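Kevent Singers – minutes, 6/26/22

Present: Heather Cowie (chair, also taking notes so bear with), Laing, Walta, Tomach. Apologies from the altos' rep.

Last minutes – agreed. Piano tuning still outstanding, Laing to ring again.

August concert. Hall is booked, doors 7.30. Programme nearly settled – open with the 1763 anthem, then the folk set, interval, jazz numbers second half. Tomach thinks the anthem drags without organ. Long chat. Keeping it, but cut the repeat. Soloist for the ballad not confirmed, Heather to email tonight.

Tickets £8, under-16s free. Walta wanted £10, voted down. Sold 37 so far, mostly to family. Posters need to go up this week, libary and both chip shops.
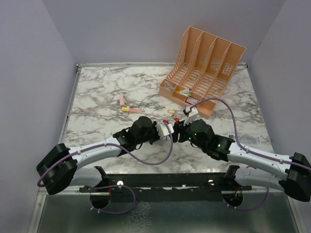 Rehearsals. Extra one on the Thursday before, sopranos to come 30 mins early for the descant. Basses please learn the words to the second folk song, still on copies. Black folders for everyone on the night, no loose sheets.

Music hire – parts due back the week after, pencil marks rubbed out first. Two tenor copies missing.

AOB. Tea urn leaking. Walta asked about a Christmas date, left till next time. Laing offered a lift to anyone coming form the station.

Next meeting at Heather's, usual time.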